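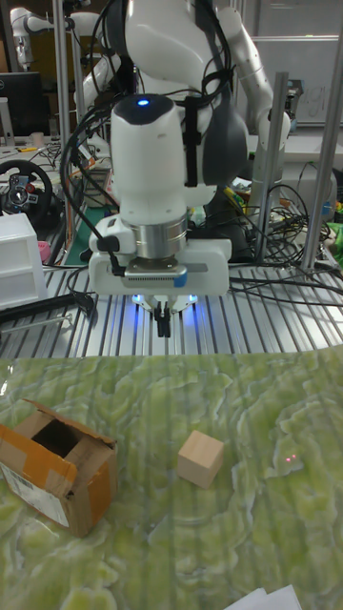
About Dudás

We make wooden cubes and we post them in cardboard boxes. There is a bit more to the business than that, but less than most pages like this one would have you believe. We have read a lot of "about us" pages, mostly while putting off writing our own, and came away knowing very little about what any of the firms did all day.

Dudás was started by Győző Barta and Urs Eberhard, two people who had both bought "heirloom quality" building blocks for children in the family and been sent something that smelt of varnish and rattled about in a carton big enough for a kettle. They thought they could do better. For the first year they couldn't, and the early cubes had corners you would not want to meet in the dark with bare feet.

The cubes

A cube is pale wood, sanded and left alone. We don't stain it or print letters on it, and the grain is whatever the tree had to offer. We sell them singly or by the bag, in three sizes. People use them for stacking, for propping up plants, for teaching volume to a class that would rather be outside, and for stopping a door from closing. We have been told by more than one marketing person that a plain cube "supports open-ended cognitive development". It may do. We haven't tested it and we won't be putting it on the label.

We are also wary of the word "sustainable". Our wood comes from a yard called Cirneck, which will tell you where a given batch was felled if you ask, and we do ask. Whether that makes a cube good for the planet is a bigger question than we can answer from a workshop. A cube that gets used for years is probably better than one that doesn't, and that is as far as we'll go.

The boxes
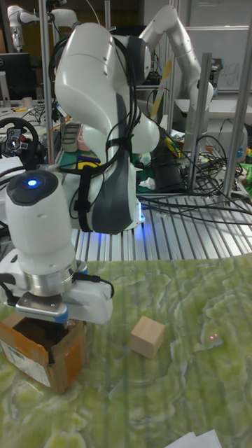 Most of our arguments have been about packing. A wooden cube is hard to break, so in theory you could put it in a paper bag and hope. In practice the corners go through the paper and the customer receives a bag with a hole. We tried padded envelopes from Dirkivero, which survived the post well enough and then went straight in the bin, since hardly any council would take them.

So we settled on small brown cardboard boxes. When one comes back to us in decent shape, we use it again, old tape and all – the old label gets covered or peeled off, and if the flaps still fold down flat it goes back on the shelf. Some customers like this. A few have written to say it looks as though they've been sent something second-hand. We understand the complaint and have carried on.

We posted 1542 parcels last year and had two cubes go missing, both in October. We don't know where they went. The carrier said it was looking into it, a phrase we take with a pinch of salt.

Who does what

Győző cuts and sands. Urs buys the wood and argues about the price of it. Edith Flores packs, and has the final say on whether a box is fit to go out again. Imre Nyitrai answers the emails, generally in the morning, and writes pages like this one when he is told to.

We are asked now and then if we plan to grow. We looked at a shop in town and at a subscription, and liked the sound of neither. How many cubes does anyone need in a month? 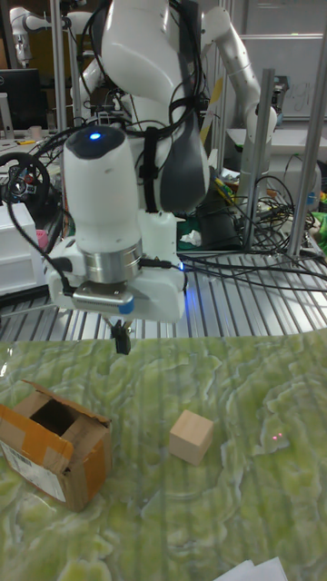 Trudy Nepia wrote to us after reading an earlier version of this page and said we were far too hard on subscriptions, as her class loses blocks at a steady rate and she would happily have a box turn up every term without having to remember it. She also thought the smallest size was a waste of wood. We still don't do subscriptions, but Imre will now set a reminder for any school that asks. The smallest size stays for the moment, because it sells.

Getting in touch

Email is best. If you are returning a box, please leave the flaps untaped and don't write on it. If you are returning a cube, tell us what was wrong with it, and we'll either send another or explain why we think it's fine.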